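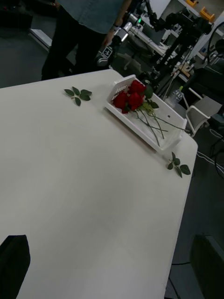

3.2 Materials and display conditions

The survey covered two garden centres, Gullow and Kelden, which both sell cut flowers and artificial stems all year. Stock lists supplied by the shops gave 2,458 separate sales of stems and bunches over the study period. Sales of potted plants, seeds and vases were removed before the analysis, as were orders placed by telephone.

Artificial stems were grouped by flower type and by main colour. Roses made up the largest group in both shops, and red was the most common colour within it. We did not separate stems by maker, as the lists did not record this in a consistent way. Bunches were counted as one sale whatever the number of stems.

Two kinds of display were compared. In the first, stems stood upright in buckets at floor level, as is usual for fresh flowers. In the second, they were laid flat in shallow open trays on a table (Figure 2). Trays with slotted sides were chosen so that the blooms could be seen from more than one side. Each display was kept in place for 18 days and then changed over, so that neither shop used the same layout throughout.

Shoppers were asked to fill in a short form at the till. A total of 600 forms were returned. The form asked who the flowers were for, where they would be kept, and whether the buyer had handled the stems before choosing. It followed the wording used in the earlier Florevby study, with one question on scent left out. Answers that could not be read were treated as missing.

Figure 2. Artificial red roses lying in a white slotted tray on a white table.

Price was held level across the two layouts. At Kelden a seasonal offer on fresh lilies began in September and could not be moved, and sales made under it are reported separately in Section 4. The forms were coded using the Bouzid scheme, in which gifts and flowers for graves are kept apart from flowers bought for the home.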